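Plivero Teleoperation Kit for Two-Arm Robots

Operator station, gloves, software and recording tools for teaching tasks by remote control

Part number: PLV-2319
Sold by: Vandstead
Status: In stock, ships from the Lencho warehouse

Overview

Plivero lets one person drive a two-arm robot from a seated station and record everything the robot sees and does. The operator wears a pair of finger-tracking gloves and a headset. The robot's arms follow the operator's arms, and the robot's hands follow the operator's fingers. Each run is saved as one episode, ready for playback, trimming and export.

The kit is made for labs and workshops that already own a robot with two arms and multi-finger hands and need a steady supply of demonstrations. It does not include a robot, hands or a head camera.

What you get

Operator chair frame with adjustable arm rests
One pair of finger-tracking gloves, sizes S to XL
Headset with 2 m cable
Two-pedal foot switch
Control computer with Semerix software installed
Emergency stop box, wired
Network cable, 10 m
Printed setup guide

Two ways to record

Remote control. The operator sits at the station and works through the head camera view. Press the left pedal to connect the arms, press the right pedal to start and stop an episode. If the operator's arms are too far from the robot's current pose, the software will not connect until they are brought back in line. A ghost outline in the headset shows where to go.

Hand guiding. Put the arms in free-drive and move them directly. The fingers can be posed by hand or from one glove. Hand guiding is slower for long tasks but works well for saving start poses and approach points – many users set these first and then switch to the station for the rest.

Both types of episode use the same file format and can be mixed in one project.

Specifications

Arm command rate: 200 Hz
Finger command rate: 100 Hz
Camera inputs: 4
Episode storage: up to 2,000 hours, depending on camera settings
Connection: wired Ethernet only
Power: 100–240 V, 50/60 Hz
Station weight: 41 kg
Operator height range: 150 to 198 cm
Export formats: HDF5, MP4 with CSV

Working with cups, glasses and drink machines

Drink service is one of the more common jobs customers bring to us. A glass is smooth, it has a rim that fingers catch on, and the place it has to stand is usually close to a nozzle. The default glove mapping is tuned for power grips on tools and boxes, so load the "Light Grip" profile before you start. It lowers the closing force and gives the thumb more travel for the same glove movement.

Set a workspace limit around the dispenser. In the Semerix software, open Zones, choose Box, and jog one fingertip to two opposite corners. The arms will slow down as they get near the zone and stop at its edge. Leave enough room for the thumb to pass over the rim. 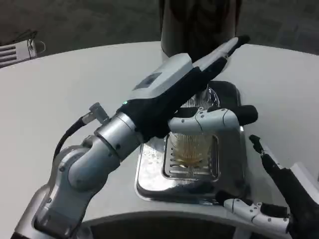 Set the idle hand's behavior as well. By default the second arm follows the operator the whole time, and small movements of a resting arm end up in the data. With Park Other Arm turned on, the second arm holds its pose until the operator makes a fist for one second. Margit Nyberg, who runs operator training at Vandstead, recommends leaving it off for the first few practice runs so that new operators learn where both arms are.

Operators should expect to need practice before their episodes are worth keeping. Our training course takes two days. Episodes can be marked Keep, Discard or Review from the foot switch without taking the gloves off.

Compatibility

The robot must accept joint position commands over Ethernet and report joint positions back at the same rate. Hands need at least four driven fingers, one of them a thumb. Two-jaw grippers are supported through the trigger handles, sold separately. Send us the model of your arms and hands before ordering and we will confirm whether a driver is ready.

Software updates

The current release is dated 6 July 2025. It adds per-finger force limits and fixes a fault in the June release that dropped the last camera frame of some episodes. Existing customers can install it from the Updates tab. Recalibrate the gloves afterward.

Accessories

Spare glove pair
Trigger handles for two-jaw grippers
Third foot pedal
Wrist camera bracket, left or right
Storage expansion drive

Price

Kit: $1,794 per month on a 12-month lease, setup visit included. Purchase price on request.

Warranty

12 months on all hardware except gloves, which are covered for 90 days. Keep the original packaging – returned stations must be shipped in it.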